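Posting from your kitchen or workshop: small tips which save time

Posted by Rahel Wyss, October 27, 2026
Filed under: Home and bench / Phone and social media

I have now kept a small account for my baking and my repair corner for several years, and I have made most of the mistakes that can be made. Many readers wrote to me after the February page about labels for jars and asked how I manage to cook, repair and post without dirty screens and lost evenings. I collected my own habits and also some from people who post more than I do.

Before you begin

Clean the lens of the phone. In a kitchen there is always a thin film of fat on it, and you will not see it until the picture is on the big screen. I use a drop of dish soap on a damp cotton cloth and then a dry one. Paper towel is too rough for my taste.

Put the phone on silent and close the messages. A call in the middle of a recording stops the video on my phone, and the dough does not wait.

If you film from above, tie the phone to the arm with a second string. I did not do this once and the phone went into a pot of lentils. It survived, the lentils not.

Clear only the part of the counter which will be seen. For a normal post this is the size of one large cutting board. I push everything else to the left and I push it back afterwards.

Light

Switch off the lamp under the cupboard when you work beside a window. The two lights have different colors and the bread becomes yellow on one side and blue on the other.

In the workshop it is the opposite, my window there is small and I use only the lamp. A sheet of baking paper, hung well in front of a cool LED lamp, makes the shadows softer. Please do not do it with a halogen lamp, they become very hot.

Glass, clear plastic and chrome are the most difficult. Move yourself before you move the lamp. Often half a step to the side is enough to take the white stripe away from the place where you want people to look. Catalina Troncoso, who sells old lamps through her account, wears a dark sweater when she photographs glass, and I have copied it from her.

Writing the text

Write the amounts first and the story after. People who cook from a post have wet hands and do not want to scroll.

Give the weight in grams and also in cups, if you can. I lost a whole evening answering the same question under a post about plum cake, 51 comments, and nearly all of them wanted cups.

Name the tool by what it does if you are not sure about the right word. "The pliers with the long thin nose" is understood in every country. When I wrote the wrong word, I got a long discussion about the word and no one looked at the chair I repaired.

Hashtags: I use three or four. Reynaldo Javier still uses 30 for each post and is very happy with it, so perhaps it is a matter of character. I tried his way for one month and I did not see more visitors, only more messages from shops.

Do not put the street, the house number or the school of the children in the text. Look also at what is stuck on the refrigerator door before you post, mine was once full of letters with our address.

Planning the week

I prepare four posts at one time and save them as drafts. For this I use Doluvell, a simple planner with a calendar, and Minoru Kaneko prefers Nitenine because it shows the post in the same size as on the phone. Both can do what a home account needs. A paper calendar on the inside of the cupboard door can do it also, and this I did for two years.

Keep the pictures in folders by month and delete the bad ones on the same day. When I finally cleaned my phone there were 171 pictures of one apple strudel.

Make a separate folder for pictures that belong to no post yet - cups, tools, pieces of wood, whatever was on the table. In a week without cooking you will be glad for it.

Comments and strangers

Answer the questions first and the compliments later. A question about yeast is urgent for the person who asks.

If somebody corrects you and is right, change the text and say thank you with one word. If somebody is rude, I wait until the dishes are done. Usually I have then no more wish to answer.

Messages which offer you 1000 followers for a small payment should be deleted. The followers do not bake, and they go away again.

When a company sends you a pan or a glue for free, write it in the first line of the post. Look up the rules of your own country and also those of the platform, they are not always the same.

Safety

Never hold the phone in one hand and the knife in the other. It sounds too simple, but I have done it. The same is for the drill, the iron and the mandoline.

Hot oil is filmed with a stand or it is not filmed. Hiyori Hoshino fixes her phone on the shelf with a clamp and starts the recording before she lights the stove, then she cuts the beginning away.

After the work wash your hands and then also the phone case. I take the case off, wash it with soap and let it dry overnight on the rack.

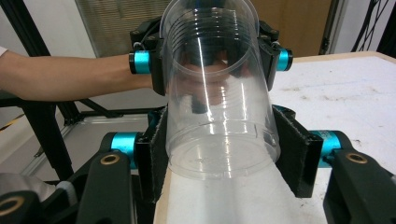
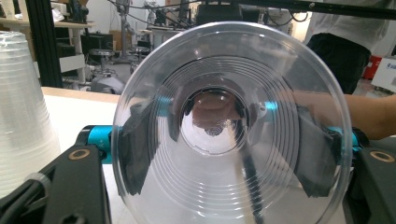
Clear plastic with thin ridges, and white highlights along the curved wall.

Questions for the next page can be left under this one. I already have two about sound in a tiled kitchen and one from Minoru about recording with gloves, and I will try the gloves first.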